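Week 4: Glazes, seconds and the household shelf

Reading: Giannakopoulos, chapter 2. Yes, all of it, including the tables.

Last week we left the Troklow pottery in the hands of its creditors, where it spent much of its life. The stock list made for the sale names 1,780 bowls, of which 1,013 were marked as seconds. You may draw your own conclusions about the kiln. The clerk drew his in the margin, and they are not kind.

A second was a piece with a fault: a pinhole, a warped foot, a glaze that had crawled. Troklow sold them cheaply at the gate. Most households bought nothing else, so what museums show as typical Troklow ware is what the poor never ate from.

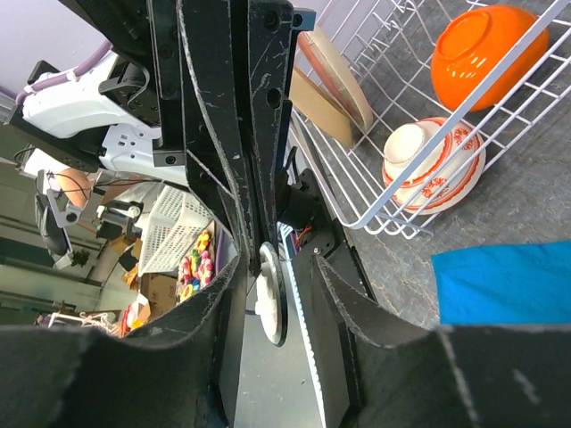 Everyday bowls leave a thin record. They were used, chipped, demoted to the hens and thrown away. Wills mention the good plates and skip the rest. Magdalini Giannakopoulos gets round this by using rubbish pits at Urnaseck, and is admirably cheerful about it.

Terms to know: foot, slip, crawling, crazing, second.

For the seminar: bring one page on the Van Leeuwen letters. He complains about breakages in nearly all of them. Decide whether you believe him.

Essay plans are due 16th November.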